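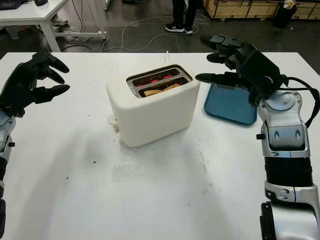
Lykkegaard Toast – data card and notes

Summary

Lykkegaard Toast is a set of 899 recordings of a two-armed robot working with a two-slot toaster and a blue tray. It was made for Nirneo, a staff canteen operator, as part of a trial of automated breakfast service at its Cestia site. Grellura ran the recording sessions and I wrote this card. I was asked to cover what the data means for canteen staff as well as what is in the files, so there is more opinion here than usual.

What is in the release

episodes/ – one folder per recording, with head camera video and joint positions for both arms and hands
labels.csv – task step, start and end, outcome
splits/ – train and test lists
staff_notes.txt – comments from canteen workers, names removed

The steps labeled are: load bread, press lever, wait, remove toast, place on tray. Recordings vary in length and most of that variation is the wait. Do not trim it if you plan to report timing. An earlier version had it trimmed, and the speeds people quoted from that version should be ignored.

Outcome labels

Each recording is marked complete, partial or stopped. "Stopped" means an operator ended the run for any reason. There are 93 of these. Please don't drop them before computing a success rate. A canteen worker can't drop the bad mornings either.

"Complete" means only that the steps were finished in order. It says nothing about whether anyone would want to eat the toast. Browning was not graded.

What the trial claimed

The pitch to Nirneo was that the breakfast counter could run with one fewer person on the early shift. I have read the plan and I don't think this data supports it. The toast step is a small part of that job. The same person refills the milk, wipes down the counter, answers questions about allergens and notices when the bread is stale. None of that was recorded.

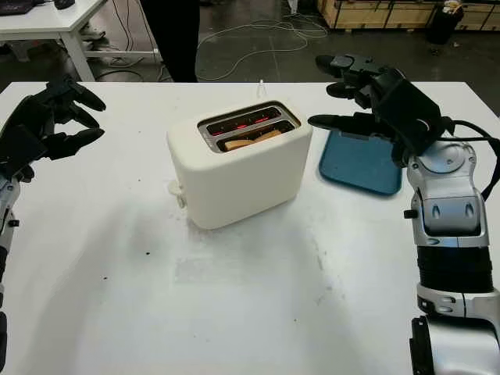 The sessions also used one toaster model and one tray. The real counter has a line of people in front of it who reach across, change their minds and ask for theirs a bit darker.

What changed for staff

We collected 53 comments from workers during the trial. They are worth reading in full, but two themes come up again and again. First, the early shift was being asked to prepare things for the robot – bread sorted, tray squared up, toaster turned the right way – and that time appeared in no one's schedule. Second, people wanted to know who gets blamed when something burns. As of this release there is no written answer.

A few comments were positive. Some workers would be glad to hand over a repetitive task if their hours stayed the same. Nirneo has not promised that they will.

Known gaps

No crumb tray cleaning. No bagels, rolls or thick slices. Lighting is the same throughout. The background contains office furniture, cables and sometimes people's legs and shoes, so a model may learn things from it that you don't want.

Suggested use

Fine for research on two-handed work at a table and on detecting task steps. Please don't cite it in a staffing case. Roughly 3000 further recordings were planned for a working counter, and until those exist the question of who is needed on the early shift is still open.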